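# Workshop tips: comparing grippers on a small bench arm

Notes from the Drornberg workshop, for anyone with one arm, more than one gripper and a limited number of evenings. The tips come from comparing the Surnora parallel gripper with the older Mogensen one. Both were run from the same Braltlow controller.

## Before you start

- Write down the firmware version of the controller. Do not update it until the comparison is finished.
- Let the arm run an empty warm-up cycle before the first measured pick. Joints that have stood overnight in an unheated room do not behave as they do after lunch.
- Clear the bench of screwdrivers, tape and mugs. A hex key left under the arm will be found by the arm.
- Wipe the table with a damp cloth, then a dry one. Grit under a test piece tilts it, and a tilted piece looks like a gripper fault in the results.
- Keep one hand free for the stop button during the first run of any new program.

## Swapping the gripper

Power down before touching the connector. The Mogensen has a plug that goes in the wrong way round if pushed hard enough, and Corina Pop has the repair invoice.

Clean both faces of the flange with a lint-free cloth. Start all the bolts by hand, then tighten in a cross pattern in two passes. Put a paint-pen line across each bolt head and on to the flange. If a line has broken at the end of the day, throw out that day's figures.

Enter the new tool weight and the new tool centre point before moving anything. With the old values left in, the Surnora sat low enough to drag its fingertips. The arm did not object and neither did the controller.

Store the gripper that is not in use in a lidded box with its own bolts. The bolts look the same. They differ in length by one thread and the short ones will strip.

## Fingers

Slotted fingers are lighter and quicker to print, but they flex. Check the flex by closing on a steel block at full force and laying a straight edge along the back of the finger. If light shows in the middle, lower the force or print a thicker web.

Wipe the pads with alcohol between sets, and leave them to dry. Finger grease changes the grip more than a small change in force does.

Replace pads in pairs. A new pad facing a worn one pulls the part to one side as the fingers close, and the offset is easily mistaken for bad calibration.

## A test that is worth the time

We used the same small cube for both grippers, placed it by a stop and not by eye, and ran 800 picks each. The order was fixed: a block of picks with one gripper, swap, a block with the other, swap back. This is tedious. Running all of one and then all of the other is quicker, but it puts every change in room temperature on one side of the comparison.

Results for the two, as recorded:

| | Surnora | Mogensen |
|---|---|---|
| Picks | 800 | 800 |
| Drops | 4 | 19 |
| Stopped by controller | 9 | 4 |

The Surnora drops less and stops more. Most of the stops were over-force warnings at closing, and went away when Tsehay Bogale lowered the closing speed for the last stretch of travel. The Mogensen drops were nearly all on pieces picked near a corner.

Log a stop separately from a drop. A stop wastes a minute and a drop can damage the part, so adding them together hides the figure you want.

## Cameras and markers

- Print markers on matt paper or card. Gloss reflects the lamps and the camera loses a corner.
- Leave a white margin round each marker. Trimming flush to the black is the most common mistake.
- Glue, do not tape. Tape lifts at the edges.
- Fix more than one marker to the reference board. If a finger or a cable covers one, the others still give a position.
- Put markers on the supports as well as on the parts, so that a nudged support shows up in the log.
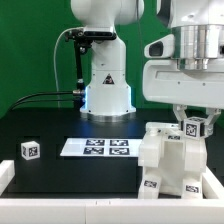

Once the board is down, leave it down. Ye-ji Chae scribes a fine line at two corners, so that any creep can be seen without a measurement. Recalibrate if the board has left the line at all. A shift too small to notice by eye is enough to put the fingers on the edge of a cube.

Lock the camera exposure and focus. Automatic settings are convenient for an afternoon, but they drift as daylight moves across the room, and the marker position drifts with them. We run with the blinds down and the lamps on.

Route camera cables with slack at every joint that turns. Move the arm slowly to each end of its travel and watch the loop - it should never go tight and never reach the fingers. Velcro ties are better than zip ties, as you will want to undo them.

## Controller settings

Change one setting at a time and save under a new name. Zinash Seyoum uses date, gripper and initials, and we now all do. Before that we had three files called "final".

Set a low speed limit for teaching and a separate one for testing. Approach from straight above for the last part of the move. Diagonal approaches save a little time and knock over anything that stands on legs.

Keep a printed copy of the settings in the gripper box.

## Still to do

Soft pads on the Mogensen, and a repeat of the corner picks with both. Ulla Hirvonen has the pad material and will cut it to size. The repeat is booked for March, with the same cube and the same closing speeds.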